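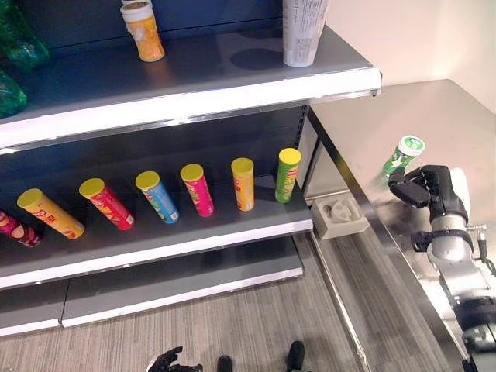
Speaker notes: Ratusden Cooking School, Dunevstead – January evening talk

Cooking dried beans at home

Start on time, 7 p.m. Ask who has cooked dried beans in the past month. Then ask who gave up on them because they stayed hard. Those are the people to talk to tonight.

Slide 1. Old beans. Most hard beans are old beans. They keep for years and stay safe, but they lose water slowly and take longer to soften. Buy from a store that sells a lot of them. Write the month on the jar. Don't top up a half-full jar with new beans, or you end up with two ages cooking at two speeds.

Slide 2. Soaking. Pass the two bowls around, one soaked and one dry. Overnight in the fridge with a spoonful of salt in the water. The salt helps the skins soften. Lentils and split peas need no soak. Someone will ask about the quick soak: boil two minutes, lid on, leave an hour. It works fine, though more of the skins split.

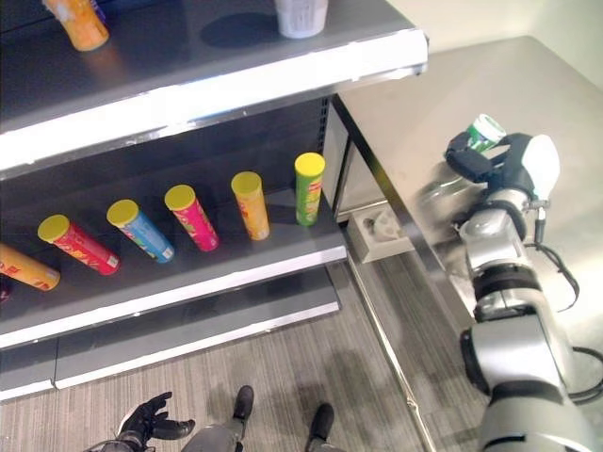 Upper and middle shelves with white front edges.

Slide 3. Red kidney beans. Slow down for this one. They have to boil hard for at least 10 minutes before you turn them down. A slow cooker on low may not get hot enough. Boil first on the stove, then move them over. Repeat this before the break.

Slide 4. The pot. Cover by two inches of water. Bring to a boil, then keep it at a bare simmer, lid partly on. Onion, bay leaf and a little oil can go in from the start. Tomatoes, vinegar and lemon wait until the beans are soft – acid keeps them firm. Taste five beans from different parts of the pot. If one is chalky, keep going.
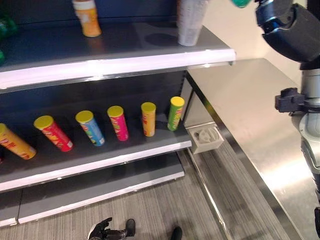
Top shelf: orange and yellow container, white translucent cup.

Break, 13 minutes. Hand out the tasting cups. Put the Kadus white beans on the left and the Tiedemann black beans on the right, and keep the spoons separate.

Slide 5. Leftovers. Cool them in their liquid in a shallow dish and get them into the fridge within two hours. They keep three or four days. For the freezer, pack in small tubs with enough liquid to cover. The liquid is good in soup, so don't pour it away.

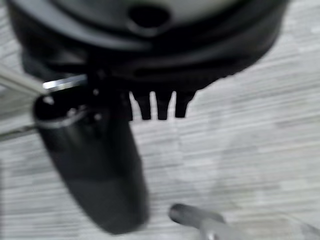

Close view, black rounded surface with ridges.

Questions. Likely ones: baking soda (a pinch if your water is hard, too much tastes soapy), pressure cookers (follow the manual, never fill past halfway with beans), gas (smaller servings at first, change the soaking water).

There are 58 recipe sheets on the side table. One per household, please.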